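Kumlow Food Partnership
@kumlowfood

1/ Our new guidance on fruit in shared dining rooms is published today, April 19, 2023. It is written for day centres, sheltered housing schemes and lunch clubs across the Kumlow area. The main points are set out in this thread.

2/ The guidance replaces the leaflet issued by the partnership in November. That leaflet dealt mainly with storage. Managers told us they also wanted advice on buying, serving and keeping waste down, and the new text covers all of these.

3/ Buying. Order little and often where your supplier allows it. Two small deliveries a week will usually serve a dining room better than one large one. Ask for fruit at different stages of ripeness, so that some is ready on the day and some will be ready later in the week.

4/ Seasonal fruit should be the first choice from June to October. Outside those months, apples, pears, bananas and citrus fruit remain good value. Dried and tinned fruit (in juice, not syrup) may be used to fill gaps.

5/ Storage. Pears, kiwifruit and plums can be bought firm and left to ripen at room temperature. Once ripe they should be moved to the fridge and eaten within a few days. Bananas are best kept apart from other fruit - they speed up ripening in whatever is stored beside them.

6/ Washing. All whole fruit should be rinsed under cold running water and dried before it goes out, including fruit that will be peeled. Soap and washing-up liquid must not be used. Berries should be washed shortly before serving.

7/ Serving. Fruit placed on the dining table is more likely to be eaten than fruit left on a side counter. A plain or patterned plate will do. Mix the kinds, with pears and kiwifruit beside smaller dark fruit, and keep the plate within reach of people who are seated.
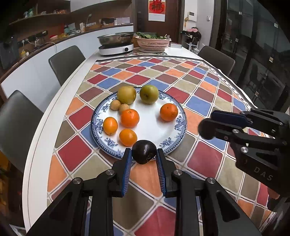 8/ Cut fruit. Some diners will find whole fruit hard to manage. Offer to cut it at the table, or prepare a small covered dish shortly before the meal. Cut fruit should be kept chilled and must not be left out for more than 2 hours. Anything left after that time should be thrown away.

9/ Grapes, cherries and other small round fruit need care. Where a diner has a swallowing difficulty, staff must follow that person's own eating and drinking plan. The general advice in this guidance does not take the place of such a plan.

10/ Diet and medicines. Grapefruit can affect the way certain medicines work. Dining rooms should not serve it as a standard item. Diners who wish to eat it should first speak to a pharmacist or their GP.

11/ Waste. Fruit that is soft but sound can be stewed, baked or frozen. The guidance includes 4 simple recipes, written by Manuela Rinaldi, which use up fruit at the end of the week. Each can be made in a small kitchen with one hob ring or an oven.

12/ The partnership received 233 replies to its survey of diners and staff. We are grateful to all who took part. The request made most often was for softer fruit at breakfast, and the section on ripening was made longer as a result.

13/ Training. Ismail Abou Zeid will lead two short sessions for kitchen and dining room staff at the Kumlow offices. Places are free, but must be booked by the manager of the service. Services outside the area may join a waiting list.

14/ Printed copies will be sent to all registered dining rooms. A large-print edition is available on request. Questions about the text should be addressed to Osvaldo Longo, and questions about deliveries to Ottavio Galli, both at the partnership's main office.

15/ Services that still hold the November leaflet are asked to take it down from kitchen walls and recycle it. The new wall sheet is the last page of the guidance and may be copied freely.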